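The Drawstring

Thierry Gaillard had packed for Clatholm in February and again in the summer, and both times he had taken too much. This time he meant to take one bag. The coach left at 19 minutes past five and the stop was at the far end of Bucur Street, past the baker's.

He did the shirts first, then the socks. The black thing he left until last. His sister had sent it from Mirnia in a parcel with a jar of plums, and he had worn it most evenings since. He put it down on the white top and looked at it.

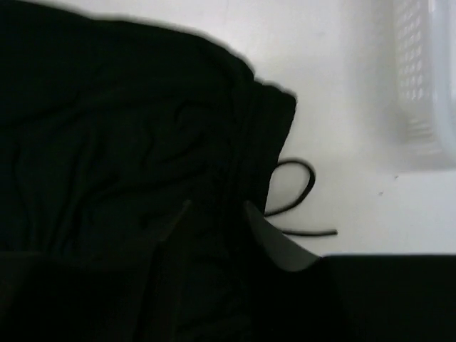 The black one, with its cord.

The cord had been a nuisance from the start. One end would slip back inside the band and he would have to work it along with a safety pin, an inch at a time, while the radio went through the football results. His sister said to tie a knot in it. He had never tied the knot.

He rang her while the kettle boiled.

"Are you bringing it?" she said.

"I haven't decided."

"It's cold there. You said so yourself. You said there was ice on the inside of the window."

"That was the other room. They've put me in the front this year."

She asked whether the Bonico was still open, and he said it was, but only until 3 in the afternoon, and the soup had gone up. Then she had to go, as there was somebody at her door. He drank his tea standing up.
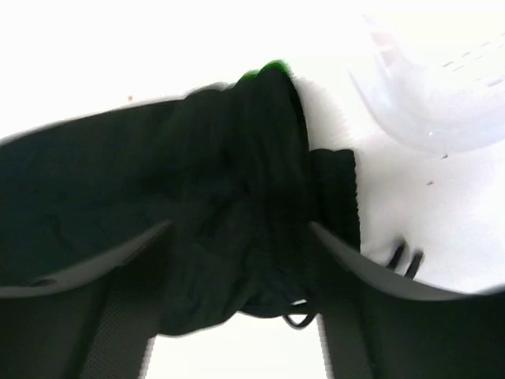
There was a bit of green along one edge that he had always liked. It was the same green as the gate at their mother's house, or near enough, though his sister said the gate had been blue. They had argued about it for most of one Christmas. Neither of them had a photograph of the gate.

He folded the thing in half, and then in half again, and it came undone, so he rolled it up and pushed it down the side of the bag next to his shoes. The zip went three quarters of the way. He took out a shirt and tried again.

At five o'clock he put on his coat, turned off the heating and went back for the plums.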